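Do rótulo à prateleira: como a cor muda o que esperamos de um cheiro

Relatório de projeto, disciplina de Percepção e Consumo
Jonalyn Maglaya

Por que escolhi este tema

A ideia nasceu numa aula sobre sinestesia. A professora passou dois pedaços de papel perfumado pela sala, um rosa e outro verde, e pediu que cada um anotasse a que cheiravam. No rosa, quase toda a turma escreveu flores ou fruta madura. No verde apareceram grama, limão, chá. Os dois tinham o mesmo perfume! Fiquei com isso na cabeça o resto da semana e decidi que o meu projeto ia ser sobre cor e olfato, de preferência com produtos de uso diário (sabonete líquido, xampu, creme), que todo mundo tem em casa e cheira sem pensar muito.

A pergunta ficou assim: quando uma pessoa vê a cor do rótulo antes de cheirar, ela descreve o aroma de outro jeito? E quanto dura esse efeito quando ela pode cheirar uma segunda vez?

Como organizei o trabalho

Usei uma única base de sabonete líquido, da marca Drellum, com perfume suave de algodão. Distribuí a base em potinhos iguais e colei neles rótulos lisos, sem palavra nenhuma, em 3 cores: coral, azul-claro e branco. Os rótulos foram impressos na gráfica Hinrichs, que me deixou testar o tom do coral várias vezes até ele parar de sair alaranjado. Essa parte demorou muito mais do que eu tinha calculado, mas aprendi um monte sobre papel fosco e papel brilhante.

As sessões aconteceram em setembro, no corredor da biblioteca e no saguão do centro comercial Brallberg. Participaram 512 pessoas. Cada uma recebia um potinho, olhava, cheirava e escolhia palavras numa lista: doce, fresco, frutado, limpo, forte, suave, floral, neutro. Também havia uma linha em branco para quem quisesse escrever outra coisa, e foi dali que saíram as respostas mais bonitas. Uma senhora escreveu "gaveta da minha avó". Um rapaz pôs "piscina de hotel" e voltou depois com dois amigos para eles tentarem também.

Das fichas, 441 estavam completas e entraram na análise. As outras tinham alguma pergunta em branco, quase sempre a do verso, que muita gente não viu. Numa próxima vez faço tudo numa página só.

O que apareceu nos dados

Quem recebeu o rótulo coral marcou "doce" e "frutado" com muito mais frequência do que os outros grupos. O azul puxou para "fresco" e "limpo". O branco ficou com "suave" e "neutro", e também com a maior quantidade de anotações livres, o que eu não esperava. Minha hipótese é que, sem uma cor que sugira alguma coisa, a pessoa procura mais na própria memória. Gostaria muito de estudar só isso um dia.

A segunda cheirada foi a parte de que mais gostei. Depois da primeira resposta, eu contava que a base era igual nos três casos e perguntava se a pessoa queria mudar alguma palavra. Mais de 330 mantiveram tudo como estava. Uma moça me disse que sabia que era o mesmo sabonete e que, mesmo assim, o dela cheirava a pêssego.

Nas entrevistas finais conversei com os participantes sobre embalagens que eles compram sempre. Muita gente citou o degradê, aquele em que o rosa ou o coral vai clareando até o branco, e associou esse desenho a algo delicado, de pele sensível. 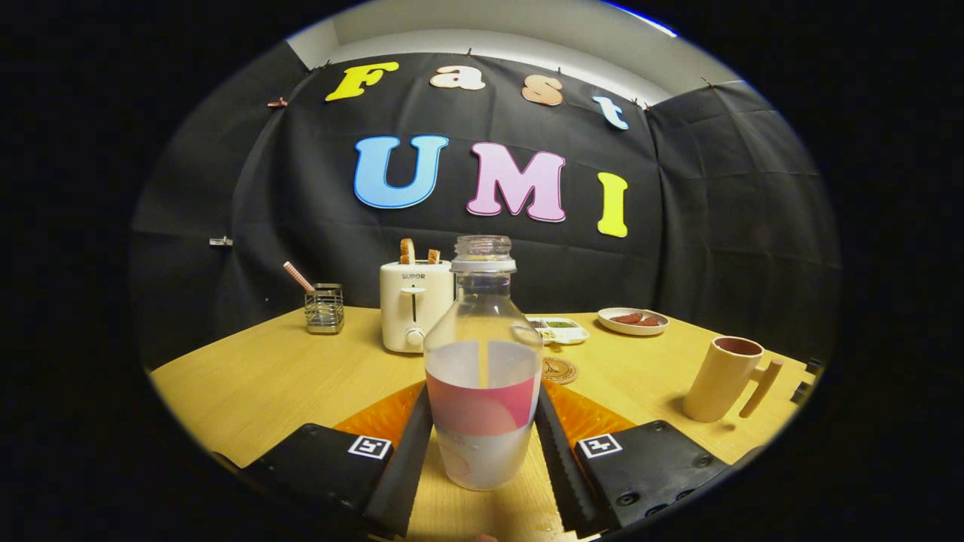 O degradê não estava no meu plano inicial, e as entrevistas me convenceram de que ele merece um teste separado. Uma cor chapada passa uma mensagem só. Já uma passagem de tom pode somar duas expectativas, a do frutado e a do suave, e seria ótimo comparar as duas versões com a mesma base.

Dificuldades

O saguão do Brallberg tem uma cafeteria, e perto das quatro da tarde o cheiro de café tomava conta de tudo. Passei as sessões para a manhã. Outro problema foi a luz: no corredor da biblioteca as lâmpadas são amareladas e o coral parecia mais quente do que no papel. Anotei o local em cada ficha e comparei os grupos separadamente, e a tendência se manteve nos dois lugares.

Para tabular usei a planilha Ivex, que o laboratório já tinha. Levei uma sexta-feira inteira para entender os filtros, mas depois os gráficos saíram rápido.

Próximos passos

Quero repetir o estudo com um perfume mais marcante, talvez lavanda, e ver se a cor ainda consegue competir com ele. Também pretendo incluir um grupo que cheira de olhos fechados, como a professora sugeriu na apresentação parcial. As fichas em branco e a lista de palavras estão no anexo, para quem quiser aplicar o teste em outra turma.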